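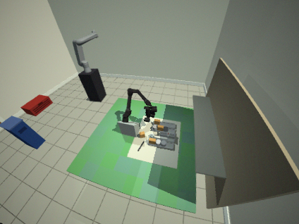 Grout sealer: does any of it do anything?

Started by skov_dagny
2019-07-25

skov_dagny
I have 475 square feet of ceramic floor tile going in, kitchen and back hall, cement grout in a light sand color. The installer wants to add a line to the bill for sealing. He uses something called Provach and says it'll keep the grout "like new for 10 years." I asked what happens in year four if it isn't like new and he changed the subject to baseboards.

My last house had sealed grout and it went gray in front of the stove anyway. So before I pay for this, has anyone here seen a difference with their own eyes? I don't mean what the label says.

Mansa A
Seal it. It's cement, it soaks things up. Spill red wine on bare grout and tell me how it goes.

skov_dagny
I don't drink red wine over my floor very often. What I have is a dog and wet boots. Does it do anything for mud?

jmugo
Not much, in my experience. Penetrating sealer slows down liquids. Mud is grit sitting on top of a rough surface, and the sealer doesn't make the surface any smoother. If you mop with dirty water you're just painting the joints, sealed or unsealed. I think most gray grout is mop water.

Mansa A
So you'd leave it bare? In a kitchen?

jmugo
In mine I did. Ceramic tile, cement grout, never sealed. I change the bucket a lot and go over it with a stiff brush every February when I'm stuck indoors anyway. It isn't perfect by the fridge. It looks the same as my sister's and she pays to have hers resealed.

Seidu_S
I've laid tile for a living and I'd take both of those with some salt. Sealer helps with oil. It does, I've wiped up cooking grease on sealed joints and had it come clean, and on bare joints it stayed. But ten years is nonsense. The cheap ones are gone from a busy floor in 2, maybe less if you clean with anything acidic. Quit using vinegar, people.

Also what is he charging? The stuff takes an afternoon with a small brush and a rag.

skov_dagny
He hasn't given me the sealing price by itself. Whole job is 1839 dollars labor and he said sealing would be "a bit on top." I did ask twice.

Seidu_S
Then ask a third time and get it in writing. "A bit" can mean anything.

Selamawit D.
Can I throw in that nobody has asked what grout it is? Some of the newer ones have the sealer mixed in and the bag tells you not to put anything over it. My contractor sealed over one of those and it left a cloudy haze on the tile that took me a week to scrub off. He swore it was hard water.

skov_dagny
Good point. I went and looked in the hall and the bags say Darton, but the front only says "stain resistant." Is that the same thing?

Selamawit D.
Could be, could be marketing. Look for the data sheet, not the front of the bag.

Mansa A
"Stain resistant" means they want you to buy it. I'd still seal. I used the Skokano spray on my bathroom and water beads right up on it.

jmugo
Beading on a bathroom wall the month you sprayed it isn't the same as a kitchen floor after a winter. How old is it?

Mansa A
Since spring.

jmugo
Okay, so come back and tell us next spring.

Mansa A
Fine, I will. You could also just try it instead of arguing with everyone who has.

Seidu_S
Easy. Dagny, do this: wait until the grout has cured, then put a few drops of water on a joint in a corner. If it goes dark fast, it's drinking, and sealing will do something. If the drops just sit there, save your money. Try more than one spot — mixing isn't always even from batch to batch.

skov_dagny
That I can do. I'm going to tell him no sealing for now and test it myself once it's cured. If it fails I'll buy a bottle and a brush.

He also wants me to buy his "maintenance cleaner," made by Appiah. Anyone?

Seidu_S
Dish soap. A few drops in a bucket of warm water.

Selamawit D.
Neutral pH floor cleaner if you want something that smells nice. Any store brand. And rinse after, soap film grabs dirt.

Mansa A
Still say seal it.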